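New musical about the great Troltside pie dispute opens in September

Clistar Theatre Company will open its autumn season with Hung, a new musical about a jury that could not agree about a pie.

The show takes its story from a court case in the market town of Troltside, where two bakers each claimed to have invented the same mutton pie and neither would back down. The jury sat for 19 days. It heard from 121 witnesses, most of them related to one another, and returned no verdict. The town has been quietly divided on the matter ever since, and the company has been warned not to serve refreshments from only one side of the high street.

Sunita Nakamura wrote the book, music and lyrics after reading the court papers, which run to 4000 pages and contain, she says, eleven good jokes.

"I wanted to write something grand about justice," said Nakamura. "Then I got to the part where the foreman asks for a second helping of the evidence, and I knew it had to be a comedy. There is a tap number about pastry. I regret nothing, although the cast may."

Hung is played by a company of eight, who share the parts of jurors, bakers, lawyers and one very patient usher. The score borrows from brass band marches, hymns and the sort of disco last heard at a cousin's wedding. It runs for two hours with an interval, by which point audiences are usually hungry.

The production plays at the Tuvadier, the company's 600-seat home, before touring to town halls and schools. A free teaching pack covers trial by jury, local newspapers and how to write a rhyme for "affidavit" — the company is still open to suggestions on that last one.

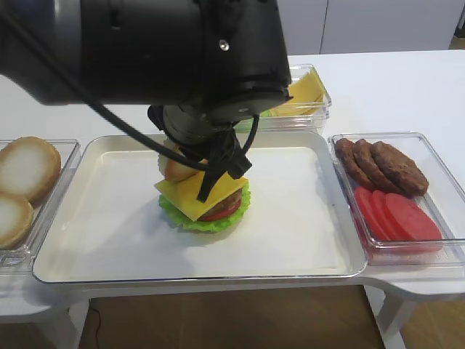

A toy-like burger, partly assembled, on its tray.

Evening performances begin at 7.30pm, with schools' matinees at 1.30pm. Tickets are on sale now from the Tuvadier box office. Group rates are available for schools, youth theatres and juries.

For interviews and review tickets, please contact the Clistar press desk.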